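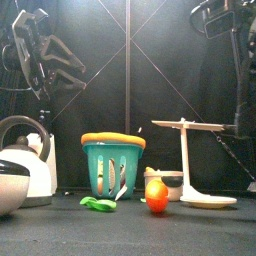 Before you spend 700 on a second arm, work out what one can't manage. Kofler's brochure says two arms halve the tidying, and I don't believe it. Write down the awkward jobs first. A kettle or an apple keeps its shape, but a crumpled green cloth like the one in front of the basket is where I'd want proof – ask to see it folded, on your own worktop. Keep 200 back for spare fingers and cables. Callum Fairclough budgeted 55 and was ordering again by August.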